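Progress Report No. 4: Miniature Household Collection, Cataloguing and Storage
Project: Menzies Bequest, Irach House
Prepared by: Jessie Strachan, collections assistant
Submitted to: Torquil Munro, Dravley Fund
Date: 14/04/2019

1. Summary

Work in this period covered the kitchen section of the bequest: stoves, pans, kettles, crockery and the contents of two dressers. The full inventory for the bequest stands at 555 items. Records are complete for 300 of them. A further 70 have a number and a storage location but no measurements or condition note. The remainder are still in the boxes in which they arrived.

The kitchen section has taken longer than planned. The original packing lists group small items under headings such as "hearth, sundry" and cannot be matched to individual pieces without unpacking the whole box. The bedroom and nursery sections were listed piece by piece, and we had assumed the kitchen lists would be the same.

2. Cataloguing

Each record now has the following fields: item number, object name, location, height, width, main color, moving parts, condition, notes. The "moving parts" field was added in this period. Several lids, drawers and oven doors had been listed as separate objects when they belong to a parent item. These have been merged, and the old numbers are kept in the notes field so that earlier paperwork can still be followed.

The "material" field has been left blank where the material could not be settled by eye. Many of the dark pieces have a painted or treated surface and look much alike. No scratch tests or solvent tests will be carried out. A magnet will be tried on the dark hearth pieces in the next period, through a sheet of tissue.

Object names follow the house list. "Kettle" is used for any vessel with a spout and an overhead handle. "Teapot" is used where the handle is at the side. Three records from the first report were renamed under this rule.

Scale is recorded only where a maker's list gives it. The donor mixed sets freely, and some kettles and pans are too large for the stoves they were stored with. Pieces are catalogued singly and the former groupings are entered in the notes.

3. Storage

The Flalleo drawer units were delivered and put together in the workroom. The shallow drawers take most of the kitchen pieces. Items with tall handles do not clear the drawer above and have been moved to the deep drawers at the base. Handles must not be folded or pressed down to make a piece fit, even where they look as if they should move.

Foam trays are cut to the outline of each piece with a finger gap on both sides. Items are lifted by the body. The old boxes were packed with newspaper, and print has marked several of the lighter pieces. The newspaper has been removed and kept flat in a folder, as some sheets may help to date the packing.

One batch of foam was the wrong density and left crumbs on rough surfaces. It was sent back and replaced at no charge.

4. Condition and photography

Condition is graded sound, fair or poor. Most kitchen pieces are sound. The poor grades are nearly all crockery with old glue repairs. No new repairs have been made and none are proposed under this grant.

Record photographs are taken on a plain pale surface with light from one side. This gives a clear shadow and helps to show the profile of small parts, which matters most for dark items. Matte black pieces lose nearly all surface detail under flat light, and seams and feet are hard to make out in either case. A written note is therefore required for the underside of every dark piece.
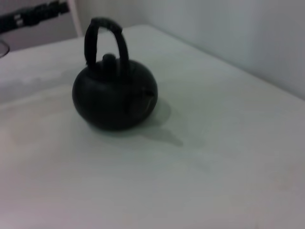 Fig. 1. Small black kettle with arched handle, knobbed lid and short spout.

The handle grip on the kettle in Fig. 1 has a rough, textured look. The record gives it as "textured, possibly wrapped or ribbed" until it can be checked under the bench magnifier.

5. Work for the next period

Measurements and condition notes for the items that have a number and location only.
Unpacking of the second dresser.
Magnet check on dark hearth pieces.
Labels for the deep drawers.
Draft text for the September display case.

6. Matters for decision

We ask the Fund to approve moving the unspent travel line to storage materials. The deep drawers need thicker foam than was budgeted. The total grant would not change. A revised budget sheet is attached as Appendix B.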